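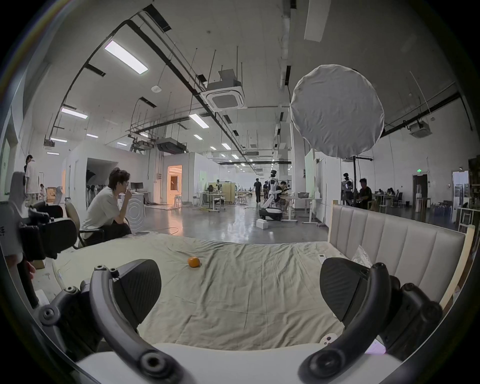
How long before a patch test do I need to stop using steroid cream on my back? Stop 2 weeks before the patches go on, and leave the skin there bare of any other cream on the day itself.

That's what the clinic in Faltville told me when I called on Friday. Replying to Warrick's other points below.

Warrick Bright wrote:
> My patch test is booked for February and the letter doesn't say much.
> Can I shower while the patches are on? Also, do I take my own
> products in, or do they only use their standard set?
> I'm on antihistamines for hay fever too, if that matters.

No showers until the patches come off. I washed at the sink and kept my back dry. Sweating loosens the tape as well, so I skipped the gym that week.

Take your own products in the original packaging. I brought 10, including my hand cream and shampoo, and they picked which ones to add.

They let me stay on antihistamines, but ask your own clinic. Steroid tablets are a different matter and you should mention those before you go.

Wear an old dark shirt. The marker pen they use came off on mine and hasn't washed out.

Trudy Kereama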